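Minutes of the Friday bench meeting, February

Tobiloba Akinola opened at 6 and thanked everyone warmly for coming out in such miserable weather. Last month's minutes were read and agreed, with one spelling put right (Oddsson has two d's – sorry again!).

Work table. We had a good long talk about the gray mat and whether it should stay on the wooden table for good.

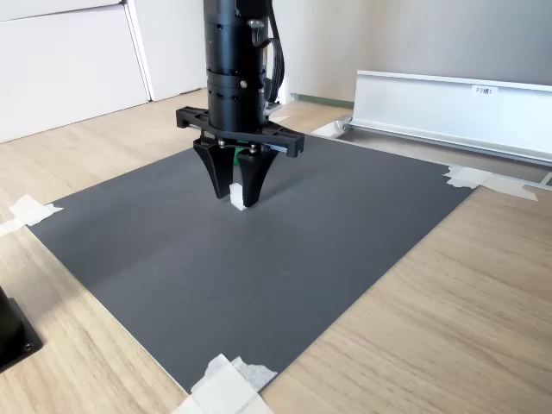

Most of us like it where it is, set at a diagonal, and the feeling was to leave it until spring at least. Tobiloba will ask Wivar what a second one would cost, up to a limit of 100 dollars.

Tape. It was agreed to keep using white masking tape at the corners and edges – it is cheap and we have plenty – and to put on fresh strips before the open evening.
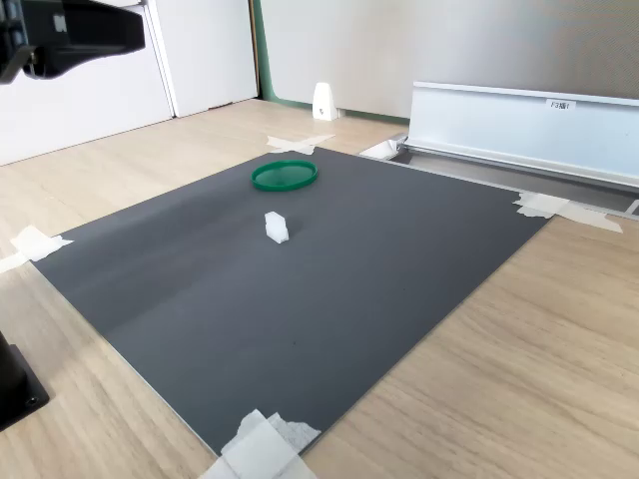
Work table with the green lid and small white block.

Any other business: Onico's invoice is to be paid. Closed at 7:15.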